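Snack run: a Wednesday with the picking cell at Dorance

Coffee first. Then the e-stop. Same order every morning at Dorance, where a white arm spends its days picking up groceries and putting them down again, and where a surprising amount of labour goes into making sure it can.

The firm sets up handling cells for small packers. This one is the house cell, known as Manari, and it gets the worst of everything. New gripper pads go on Manari first. So does new software. When a customer sends in a product that won't behave, Manari gets that too.

Wednesday is soft bag day. Nobody's favourite. Boxes are easy, fruit is mostly easy, but a chip bag is half air and changes shape the moment you touch it. Grip too hard and the corners split. Too soft and it slides out on the way up.

Setup goes like this, give or take who's on shift.

Wake it up slowly

Power on, brakes off, then 8 minutes of slow joint moves before anyone asks it to do real work. Skip the warm-up and the first few picks land a hair off. The tech on the early shift listens more than she watches. A dry joint has a sound, she says, sort of a creak, and she'd rather hear it at seven in the morning than at three in the afternoon.

Wipe the gripper. Check the pads for crumbs and grease, look for a lifted edge, tug the cable. The notebook on the desk gets a tick and the initials.

Lay out the counter

Bags near the corner, fruit off to the side by the white oval. The corner is the awkward bit, the arm has to come down beside the counter with not much room to fold its wrist, so that's where they test. If it works there it'll work anywhere on the top.
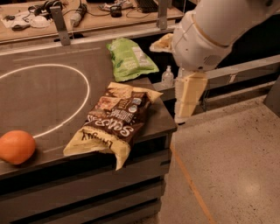
Teach the height

Most of the morning goes here. The contact height is set by hand, jogging down a touch at a time, and the number that worked last week is only a starting point. Bags from a different batch can be fatter. Warm weather puffs them up as well.

The crew aims for the top of the bag, near the crimp, where there's more film and less chip. Go for the middle and you get crumbs. They run 5 trial picks per height before writing anything down, and any slip sends them back to the start. It's dull. Somebody has to stand there with a thumb on the pendant, and it shows in the neck by lunch. 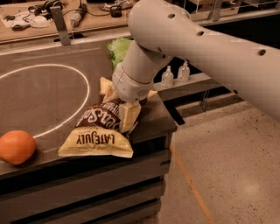 What they're after is a pinch that gathers the film in without driving the whole bag into the counter. The wrist angle matters more than people expect. A couple of degrees out and one finger arrives early, shoves the bag sideways, and the other closes on nothing. The fix used to be a shim, cut by hand and taped on. Now its an offset in the program, though the tin of old shims is still in the drawer and still gets opened from time to time.

Pads are the other story. Dorance buys them from Mészáros, a small rubber shop that will cut odd shapes in short runs, and they last around 2 weeks on film packaging before the surface goes shiny. Shiny means slips. A rub with fine sandpaper buys a few more days, then they're in the bin.

The bigger jobs wait for the end of the month. Covers off, bolts checked against the torque sheet, grease where the manual says grease. Last June a wrist seal let go mid-shift and the cell was down for 2 days while the part came from Grarkus, and teh spare that arrived with it has lived on the shelf ever since, still in its wrap.

By mid-afternoon the heights are saved and the program has a new name with the day tacked on the end. Lighter bags tomorrow, rice crackers, which weigh next to nothing and skate if you breathe on them. The early tech has already asked for the late shift.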